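Pouring Cell Inspection Checklist, with Comments
Skernden bench, liquid transfer study
Inspected by: Edith Flores
Method owner: Wálter Llanos
Month: June
Revision: 4

Scope

Covers the two-arm bench used for the Paucar transfer method. The method compares two ways of setting the final tilt angle of the glassware over a funnel: a fixed angle taken from a table, and an angle corrected during the pour from the wrist force reading. Items are marked OK, OK with comment, or Open. Open items have to be closed before the next block of scored trials. Practice runs can go ahead with an Open item if Wálter has signed next to it.

Section A. Bench surface

A1. Black cloth flat under the work zone, no fold that could tip the cork ring. OK with comment.
Comment: There are soft wrinkles across the cloth. None of them lifts the ring. Smooth it again at the start of each block.

A2. Cloth held down with clips. OK with comment.
Comment: The clear clips do the job but they are hard to see against the tabletop. Check them by hand.

A3. Cork ring seated, flask upright in the ring, funnel stem inside the neck. OK.

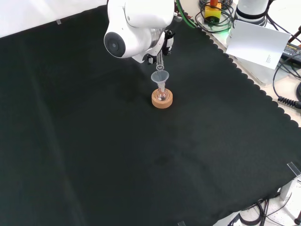
A4. Ring position matches the saved pose. OK with comment.
Comment: Position was checked with the Flerkesance calibration routine, 5 repeats. Largest offset was within the limit in the method sheet. The routine has to be run again if anyone takes the cloth up, even if the ring goes back in what looks like the same spot.

A5. Spill kit within reach of the operator's stool. OK.

Section B. Glassware

B1. No chips or cracks at rims, spouts and bases. OK with comment.
Comment: One cylinder pulled from the spare tray for a small chip on the base. Discarded in the glass bin and taken off the list.

B2. Glassware dry before weighing. Open.
Comment: The procedure says "dry" and gives no time. Two operators were doing it differently, one with the rack only and one with the rack and a wipe. Leftover water goes straight into the transfer error, so this matters for the result as well as for tidiness. Wálter to write in a drying time. Until then use rack and wipe, and note it on the run sheet.

B3. Only water in use. OK.
Comment: The glycerol mix is not approved for this bench yet. It needs its own sheet.

Section C. Grippers and arms

C1. Finger pads clean, no film. OK.

C2. Grip force set to the glass profile. OK with comment.
Comment: The profile resets to the default after a full power cycle. This happened once during setup and was caught before any glass was picked up. A line has been added to the startup sheet.

C3. Horizontal hold. The cylinder is gripped at the middle and must not rotate in the fingers while the arm is still. OK.

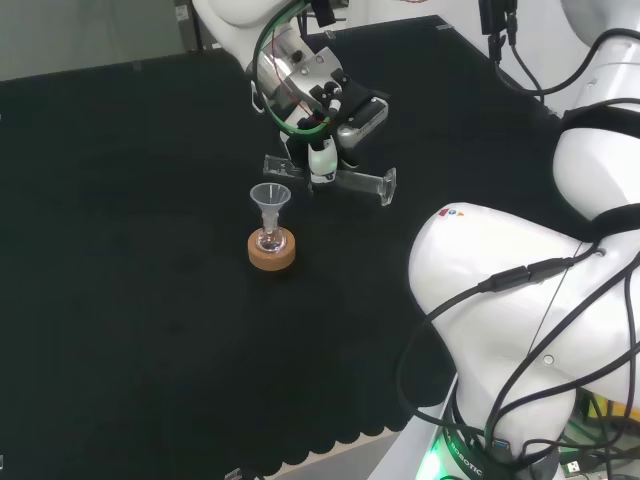 C4. Speed limit on while glass is over the funnel. OK.
Comment: Limit confirmed in the Drusurik controller log for every practice run, including the ones that were stopped early.

C5. Emergency stop tested from both operator positions. OK.
Comment: Both arms stopped. Test it with empty grippers.

C6. Second arm parked before the pouring arm moves. OK with comment.
Comment: Parking is a manual step. It would be better as a condition in the program. Not required for this revision.

Section D. Cables and power

D1. No cable crosses the sweep of either arm. OK with comment.
Comment: Walk the full reach at slow speed and watch the cables at the wrist in particular. They should have slack at both ends of the tilt and should not drag on the glass.

D2. Connectors seated. OK.

D3. Power adapters and plugs away from the pour area. Open.
Comment: A splash in the wrong direction could reach the equipment side of the table. Raise the adapters or put a tray under them. Edith to order the tray.

Section E. Data and method

E1. Scale zeroed before each trial. OK.

E2. Trial order drawn ahead of time, fixed-angle and corrected trials mixed. OK.
Comment: The list for this block has 15 trials in each condition. Please stop swapping trials when a run fails. Mark it failed and go to the next line.

E3. Force signal recorded for the whole pour. OK with comment.
Comment: The log holds 2000 samples per file, then starts a new one. Slow pours end up in two files. The analysis script joins them, but check the pair is there before clearing the disk.

E4. Failed trials reported with the rest. OK.
Comment: The earlier draft left out runs where the stream missed the funnel. They belong in the results table under both conditions. Wálter has agreed and the draft has been changed.

Open items: B2, D3.
Recheck by Edith when the tray is in place and the drying time has been added to the procedure.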